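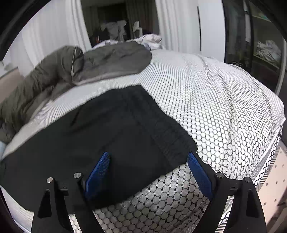 Bed as a folding table, notebook p. 263

17 Feb 2025, Plorurstead, upstairs room

Still on the dark clothes. I'd meant to get to the towels by now but the black stuff keeps eating my time, so this page is going to be mostly about shorts and waistbands again. Sorry, Nuria.

First thing, before I forget: a patterned mattress is a really nice surface to fold dark things on! I'd been complaining about the honeycomb print since we moved up here (it makes my eyes swim if I stare at it), but put something nearly black flat on top and you see every bit of the outline. A leg hole that's doubled under, a hem that's rolled, it all shows against the white. On the navy cover we had downstairs I was folding by feel half the time.

What I don't like is the rounded edge. Anything laid too near it wants to hang over, and then one side gets longer than the other while you're smoothing. Start further in. I know the near side is where your hands are, I do it too.

Waistbands. My habit was to fold the legs together first and deal with the waist last. Tried it the other way today, waist flat and pulled straight, then legs, and the stack came out much squarer. Target width for the Birnevitz shelf is 29 cm and I was landing on 33 with the old method, which meant everything at the front of the shelf stuck out and got knocked by the door. With waist first I hit 29 on nearly all of them. The stretchy ones still spring back, no idea what to do about those except fold them in thirds and put something heavier on top.

Bedding next. We're leaving the covers on the bed while we fold, just shoved up to the head end. Yes it looks like someone got up late. I timed stripping the whole thing and remaking it afterward and it was 11 minutes, which is silly for one basket of clothes. The puffy olive stuff goes up top in a heap with the pillow, the white bits go wherever they go. Only rule I'd keep is that the near half stays clear of bedding, so there's room for a whole garment spread out and a second one waiting behind it.

Oh, and get the pillow off the puffy thing before you start tugging at anything. Mine slid down twice and took a finished pair with it.
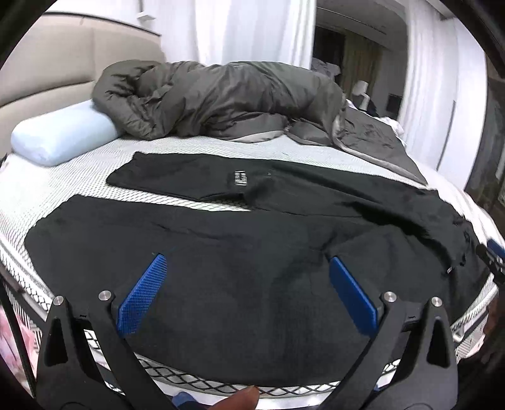 Reading time: 3 min

Laying out, big pieces

Big black garments are a two-step job for me. Spread the whole thing across the front, get the wrinkles out with the flat of the hand working toward the loose ends, and only then decide where the fold goes. The one already folded can sit across the middle of the bed in the meantime. I like having it there to copy the width from, saves me reaching for the tape.

Labels! I've started using them to sort out which way round a thing is. Black on black, the label is often the only light spot you get, and a tiny tag with a white edge is a gift when you've lost track of which end is which. So don't cut them out, please, even the scratchy ones, at least until this round of notes is finished.

The gray sheet should be pushed over a bit more. If a folded piece overlaps the edge of it you get a ridge underneath, and I think that's where some of my crooked creases came from. Small thing but it bugged me all afternoon.

The padded headboard I have no opinion on, except that the light blue pillow is happy leaning against it and stays out of the way there. Leave it.

Tried the Dirkileo lint roller on the darkest pair. Good on fluff, hopeless on hair. The Mocanu brush is slower and I prefer it, though Nuria Mamo has written the opposite in her own notebook so we'll have to fight it out.

To do
- mark 29 cm on the folding card in something I can read without glasses
- ask Nuria if the stretchy waistbands go on the shelf or in the drawer
- second basket, same method, no cheating with the old order
- long sleeves: haven't touched them, probably a page of their own
- spare lint roller refills, the last one's nearly gone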